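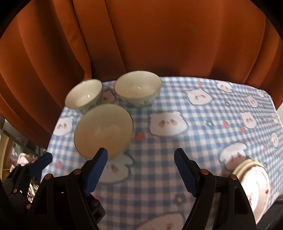
I have a rule about tablecloths, and the rule is that if it makes me smile before coffee, it stays. Mine is blue-and-white gingham with round white animal faces all over it (my sister votes bear, I vote seal), plus little red apples and dark blue flowers. It cost me 30 dollars at a shop called Clallska and I have washed it more times than my good sheets!

The bowls came later. I wanted plain white, I really did, and then I saw the thin gold rims and that pale pattern on the outside and I was done for. Teresa Czarnecka, my neighbor and the most serious table-setter in Medrano, told me gold rims and cartoon faces don't belong together. She has eaten rice at my place every week since, so make of that what you will.

And yes, the curtain is rust orange. I tried cream for one whole November and the room felt like a dentist's office. With the orange back up, the blue checks look twice as blue, and I get to sit there with my soup feeling very pleased with myself.

356 shares | 115 comments

Contact us | Copyright Pokden Magazine | Back to top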